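Tube connectors keep backing off – collar or insert?
Fittings and Small Parts board > Hose, tube and pipe

cresbustamante
I put together low-pressure water lines for plant benches. It's gray plastic connectors with a white collar and a white insert that goes in the top, and plain tubing on the ribbed end. I've been buying the Stirell ones for a couple of years and never thought much about them.

Starting in December I've had inserts backing out. They don't pop. They creep. I push one home, it feels seated, and the next morning the collar has a hairline gap under it. I went through the last batch one at a time, 911 pieces, and 43 of them had moved overnight with nothing attached and no water in them. That's too many for me to shrug off when I have an order for 3,000 due.

What I've checked so far: the tubing is fine, the room stays at the same temperature, and the inserts are all from one bag. I do the work on a plain white table because the inserts are small and white and the rings are thin, and for a while I wondered if I was missing rings.

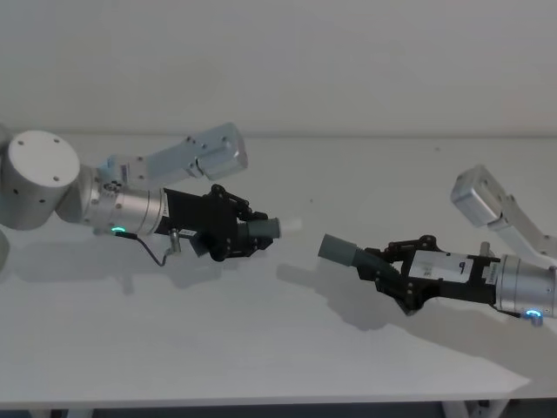 I wasn't. Every one that crept had its ring. So my question is whether the ring is what's holding the insert, or whether the insert is supposed to hold by itself and the ring is only there as a stop. The supplier sheet doesn't say. If the ring does the holding, I'll change rings. If it's the insert, I'm sending the bag back.

Crescencio Bustamante

hosebarb_dan
Ring is a stop. The insert holds on friction in the bore. If it creeps, the bore is oversize or there's something slick in there. Have you washed any?

cresbustamante
No. They come bagged and they look clean.

hosebarb_dan
Looking clean doesn't tell you much. Molded parts can have release agent on them and you won't see it. Wash 20 in warm water with dish soap, rinse, let them dry a full day, then seat them and leave them overnight next to 20 unwashed ones. It costs you nothing.

C_Hiebert
I disagree about the ring. On the Condau version, which looks close to the same, the ring has a slight taper on the inside and it grips when the insert tries to lift. Put it in upside down and it does nothing. I went through this two winters ago and half my trouble was upside down rings. You can feel the taper with a fingernail, but you won't see it without good light.

hosebarb_dan
Condau isn't Stirell. The Stirell ring is flat on both faces, I have a drawer of them. Flip it all day and it makes no difference.

C_Hiebert
Then they changed it, or you have the old ones. I have two here from different years and they aren't the same thickness.

cresbustamante
I just tried the fingernail thing. I can't feel a taper on mine. But I do have two thicknesses in the same bag, now that I'm looking for it. The difference is very small. I had to stack five of each to be sure.

Colton, how are you holding the connector when you push the insert? I used to lay it on its side. Lately I hold it upright by the smooth part of the body, between two flat pads, ribbed end down, and press from the top. Gripping it on the ribs was chewing them up.

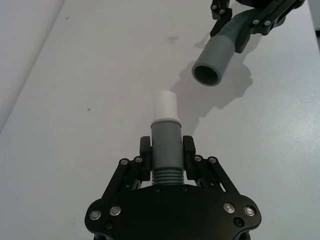 Rosaire Lévesque thinks upright is right but would go easier on the squeeze. Those bodies are thin, and if you pinch the barrel while the insert goes in, the bore is out of round when it seats. Let go and the plastic springs back, and now the insert is sitting in a hole with a different shape than the one you pushed it into. That would look exactly like overnight creep.

hosebarb_dan
That's a fair point and I hadn't thought of it. Still wash them.

C_Hiebert
Pinching could do it. I'd test it separately from the washing though, or you won't know which one fixed it. Hold ten hard and ten barely, same bag, same ring thickness.

tubeguy_brayden
Coming at this from irrigation. We dropped this style of fitting completely and went to the Hamley with the screw cap. Costs more, but I don't remember the last callback on one. For an order of 3,000 I'd at least get a price.

cresbustamante
The customer already has the gray ones on all their benches and wants them to match. I asked about screw caps last year and got a no.

tubeguy_brayden
Fair enough. Then sort your rings.

cresbustamante
Results so far. Washed and dried 20, left 20 as they came, all with the thick ring, all held lightly. One of the unwashed moved and none of the washed did. Then ten held hard and ten held lightly, unwashed, thick ring. Three of the hard ones moved and none of the light ones.

Small numbers, I know. I'm going to do a bigger run with the light hold and separate the rings before I start – thick in one tray, thin in the other. 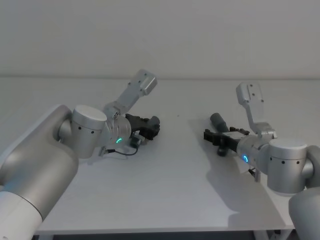 Photo: C. Bustamante

I also emailed the seller, Tkachenko, about the mixed rings. They wrote back the same afternoon and offered to swap the bag, but wanted to know if the rings were mixed by weight or by count, which I don't understand and have asked them to explain.

hosebarb_dan
One out of 20 is noise. I'd wash them all anyway.

C_Hiebert
Three out of ten isn't though. Rosaire called it.

dimas.ismail
Is anyone using a depth stop for the insert? I have a short piece of pipe cut so that it bottoms out on the collar when the insert is all the way down. Saves guessing by feel. Mine is cut for the Condau so the length won't carry over, but it's a ten minute job.

cresbustamante
Dimas, I'd like the inside diameter on that if you have it. I've finished 1,491 with the light hold and my thumb is sore. Thin rings are still in their tray, I haven't touched those.

dimas.ismail
It's in the other shop. I'll measure it tonight and post it.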